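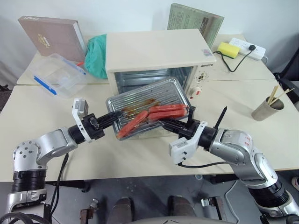
소시지 트레이 양손 인출, 왼쪽 그리퍼랑 오른쪽 그리퍼가 양 테두리를 잡은 상태

트론도텍_수닐
양팔 주방 작업 안전수칙 초안 올립니다. 4월에 Zudirberg 셀에 붙일 예정이라 의견 많이 주세요! 요즘 오븐 작업이 너무 재밌어서 좀 길어졌습니다ㅎㅎ

1. 트레이를 꺼내기 전에 오븐 다이얼을 사람이 직접 끄고 플러그까지 뽑는다
2. 양팔이 같은 물체를 잡는 동안 사람 손은 테이블 위로 들어가지 않는다
3. 인출 속도 상한은 다섯 단계 중 2단계
4. 연속 작업 400회마다 그리퍼 패드 점검
5. 전원 케이블은 트레이 동선 밖으로 정리

gazi_r
오 드디어 문서로 나오네요. 2번 완전 찬성입니다. 한 팔만 쓸 때랑 다르게 트레이로 묶여 있으면 한쪽만 멈춰도 힘이 반대쪽으로 가거든요. 비상정지는 꼭 양팔 동시에 걸리게 해주세요.

쿠드톤사람
1번은 반대요. 매번 플러그까지 뽑으면 하루에 몇 번 못 돌립니다. 다이얼 끄고 확인 서명이면 충분하지 않나요? 저희 Kudton 쪽은 그렇게 합니다.

트론도텍_수닐
@쿠드톤사람 다이얼은 팔꿈치에 스쳐서 돌아갈 수도 있어서요. 멀티탭이 오븐 오른쪽에 있으니까 뽑는 데 5초면 됩니다.

쿠드톤사람
그 5초가 문제가 아니라 뽑으려고 오른팔 옆으로 손을 넣는 게 문제죠. 2번 취지랑 부딪혀요. 스위치를 테이블 밖으로 빼면 저도 찬성합니다.

트론도텍_수닐
아 그건 맞는 말씀이네요. 1번을 "테이블 밖 스위치로 차단"으로 고치겠습니다.

grigoris_k
사진 보니까 코드가 멀티탭에서 오븐 쪽으로 테이블 위를 그대로 지나가네요. 5번에 "벽 쪽으로 붙여 고정"이라고 박아주세요. 그리고 오븐 옆에 비닐봉지도 있는데 가열 작업이면 치워야 합니다. 가연물 조항이 통째로 빠졌어요. 종이, 책도 포함해서요.

munshi14
가연물 조항 +1
저는 기울기 기준도 넣고 싶어요. 트레이가 살짝 기울어 있잖아요. 소시지처럼 구르는 건 기름이랑 같이 흘러내리면 골치 아파요. 저희는 14도 넘으면 자동 정지로 잡아놨는데 꽤 만족합니다!

gazi_r
14도는 너무 후한데요? 바닥에 홈 있는 트레이면 몰라도 평평한 거면 그전에 다 굴러요. 트레이별로 따로 정하는 게 낫다고 봅니다.

munshi14
음 저희 건 홈 있는 것만 써서... 평평한 건 안 해봤네요. 따로 정하는 데 동의.

Mtshali현장
패드 점검 주기 400회는 어디서 나온 숫자인가요? 저희는 500회 정도로 돌리는데 문제 없었습니다.

트론도텍_수닐
기름 없는 작업에서 500 쓰던 걸 줄인 거예요. 트레이에 기름이랑 탄 자국이 끼면 패드가 미끄러워질 것 같아서요. 실측 자료 있으시면 공유 부탁드려요, 진짜 궁금합니다!

Mtshali현장
저희도 기름 작업 데이터는 따로 없어요. Ayala 씨가 로그 갖고 있을 텐데 물어볼게요.

grigoris_k
횟수보다 기름 작업 한 번 끝날 때마다 닦는 걸 먼저 넣어야죠. 닦고 나서 마찰 체크까지.

트론도텍_수닐
반영합니다. 수정본에 들어갈 것: 테이블 밖 차단 스위치, 양팔 동시 정지, 가연물 조항, 코드 고정, 트레이별 기울기, 작업 후 패드 세척. 3번 속도는 아무도 말씀이 없으신데 2단계 괜찮은 거죠?

쿠드톤사람
빈 트레이는 3단계까지 열어주세요ㅋㅋ 음식 올라간 건 2단계 ㅇㅋ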